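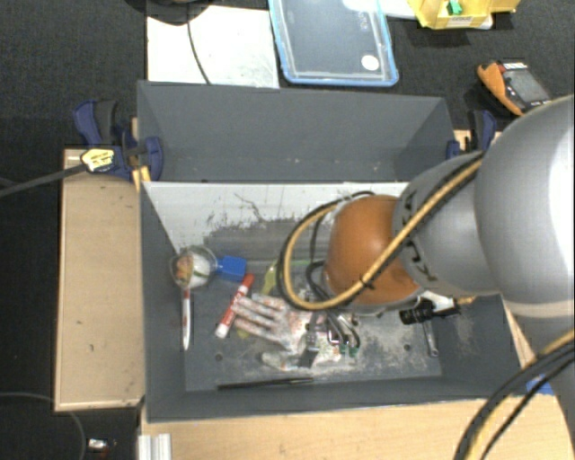 Shared sheds, shared tools: notes for the talk at Wasetlow

Speaker notes, 10 February version. Slides are numbered as in the handout. Allow time for questions after slide 6.

Slide 1. Opening

Thank the hall for having us. Say who we are: the Wirnden tool library, run from the old signal store behind the station car park. People can borrow a tool for a week in the same way they would borrow a book.

Say early on that the talk is for people thinking of starting one of their own. Anyone who only wants to join ours can pick up a form by the door.

Slide 2. What we hold

We have 1,207 items on the list. The number sounds large, but a set of spanners goes down as separate pieces, and so do drill bits above a certain size. If we counted the way most people would, the total would be much lower.

What goes out most: wallpaper steamers, long ladders, hedge trimmers, the carpet cleaner. What hardly goes out at all: chisels, planes, anything for working metal. People who use those tend to own them.

Mention the tile cutter. It was out on loan for most of last spring and had a waiting list for the whole of that time. We bought a second one and the waiting list stayed the same length.

Slide 3. Where the tools come from

Nearly everything was given to us. House clearances are the main source, then people moving to somewhere smaller, then firms closing down. When Umex shut its repair counter in Wirnden we were given the bench stock, and that is still the best part of the collection.

Talk about mixed boxes. A clearance box will have a good hammer in it, a tin of dried-up glue, kitchen things, part of a toy, and four keys for locks that no longer exist. Somebody has to go through it. Set aside an evening for each box and do not let the boxes pile up — we did that in our first winter and lost the use of the back half of the store until Easter.

Three questions we ask of each thing. Is it safe? Would anyone borrow it? Do we already have enough of them? We stopped taking claw hammers a long time ago.

Slide 4. What we turn away

Read out the list:
Chainsaws
Petrol tools of any kind
Gas bottles and anything that runs off them
Axle stands and car jacks
Electrical tools with a taped or joined flex
Paint, thinners, weedkiller

Someone always asks about chainsaws. The insurer will not cover them and we have not gone looking for one who will. Move on.

Slide 5. Cleaning and checking

Everything that comes back is looked at before it goes on the shelf again. Hand tools get a wipe and a quick check for loose heads and split handles. Rust comes off with wire wool and a little oil. For bad rust we use a bath of citric acid overnight, then rinse, dry well and oil the same day. Leave it until the next day and the rust will be back.

Edge tools are sharpened by us and not by the borrower. We put this on the form after a pair of shears came back with the bevel ground on the wrong side.

Mains tools are tested when they first arrive and then once a year. We do the whole lot in December, when borrowing is slow. Last time there were 126 of them. Most of the failures were plugs and flexes, which can be put right cheaply if you have someone qualified to do it. Tools that fail for any other reason are stripped for parts or taken to the tip.

Hold up the green tag and the red tag here. Green means tested and ready. Red means do not lend. Any tool without a tag is treated as red.

Slide 6. Storage

Shelves first, then hooks, then bins. Bins are the last choice. A tool at the bottom of a bin will not be found, and blades get knocked. We keep bins for things waiting to be sorted and for heavy odds and ends that will not hang.

Outlines painted on the board behind each hook are worth the trouble. You can see at closing time what is missing. Use a pale paint on a dark board. Ours was done the other way round and is hard to read in the evening.

Damp was our biggest problem. The store has a single-skin brick wall on the north side. We moved all the steel away from it and left the ladders there.

Stop for questions.

Slide 7. Money

Members pay by the year. There is a lower rate for anyone who asks for it, and we do not ask why. The annual fee covers the insurance and the electricity. Consumables such as sanding sheets and blades are sold at cost.

We charge nothing for late returns. We tried a fine for 2 months and people simply kept the tools longer, since they felt they had paid for them. A phone call works better.

Losses have been small. The most annoying was the case for the Lapiņa socket set, which came back full of somebody else's sockets. We never found out whose.

Slide 8. Starting out

If you take one practical point away: begin with a list and a lock, then worry about the building. We ran from a garage for the first year, with a paper ledger, open one evening a week. The computer system came later and the ledger is still kept beside it.

Find out early what the insurer wants. Get their answer in writing. Ask in particular about ladders — some policies have a height limit that is easy to miss.

Blank copies of our loan form, checklist and refusal list are on the table. Take them and change them as you like.

Further questions, then tea. The hall has to be cleared and the chairs stacked before we lock up.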